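How to run a hands-on gripper table at an open day

These steps cover the demonstration table we set up at Granildale in January, where visitors could try a pair of hand-held grippers for themselves. We had 117 visitors through the door and one table, so most of what follows deals with keeping things moving.

1. Clear the table before the doors open. Use a plain surface and put out one task at a time. If you have a mat, lay it to one side and leave the middle free.

2. Check the pads. The covering on the inner faces takes the most wear, and it will look rough well before it stops being useful. Frayed edges are fine for an open day. Open each gripper fully and look at the gap between the pads, then close it slowly and see that they meet evenly. Tighten any loose screws now, not with a line of people waiting.

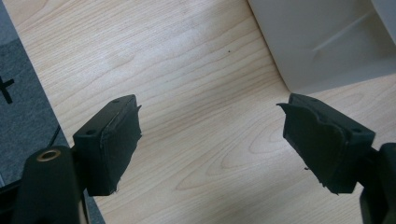
Next, run the cables. Each one should leave the hand along the forearm and drop away behind the person holding the gripper — never across the table. Ask visitors to push bracelets and loose cuffs up out of the way.

3. Show the task once without talking. We used a plastic storage box with a latched lid. Open the latches by hand beforehand. Clamp the lid with one gripper, tilt it up, and hold the other gripper clear of the box until it is needed. Then do it again and explain each move.

4. Hand over the grippers. Give each visitor 6 minutes, including the time it takes to put the hand straps on. Children under seven should work with one gripper and an adult beside them.

5. Let people fail. A dropped lid is no trouble. Put it back, offer one tip and let them try again.

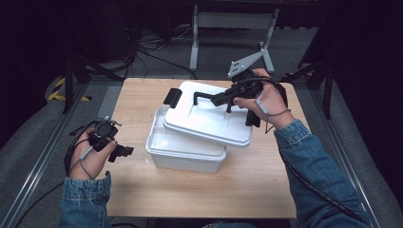 Yasmine Abou Zeid writes: We followed these steps at Skolora and ran into one problem. Left-handed visitors wanted to lift with the left gripper, and our helper kept correcting them. Let them choose. We also cut the turns to five minutes after lunch, when the line reached the stairs.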